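5/9/18

Back at the Urrutia tree this morning, and I trust it less than I did in October. Gisela Gallardo sent me her version, all 18 pages, and it runs straight from her grandmother to a lady of the Urrutia house who was supposedly married off at 8 to settle a quarrel over grazing land. It's a nice story. I asked for her source and she sent me another tree, which cites hers.

The girl is called Lindora in every copy. I can't find a Lindora in the parish book at Inura. There is a Leonor, baptized in the right year, with a father of the right name, and then she drops out. No marriage, no burial. From this blank the online people have made two husbands, a convent and a dowry of 2,000 ducats. Who counted the ducats? The only paper that mentions a dowry is a lawsuit brought by a cousin who wanted the money, and he had every reason to pick a round number.

Then there's the age at death. Ninety-five! Every family seems to have one ancestor who made it to 95, and she is always the one with the missing burial record. I suspect two women, aunt and niece, squashed into one. Fermín Durán thinks so too, but Fermín thinks that about everybody, so I'm not counting it as support.

He also wants me to read the Ultska letters, which would put the second husband abroad at the time of the wedding. I've seen only his typed copy. He says the originals are "in the family." Whose? I wrote back asking for a scan of one page, any page, and got a long reply about his knee.

Spent the afternoon on the witness lists instead. Same priest, same hand, the ink changes halfway down and so does the spelling of Urrutia. Crossed out the second marriage in pencil. Left the first one in with a question mark, mostly to keep the peace with Gisela.
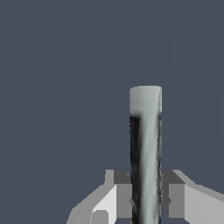
Gray cylinder, pale top. Computer render.

Must write to Inura again about the burial book. Last time they answered a question I hadn't asked. Still no idea where the coat of arms came from.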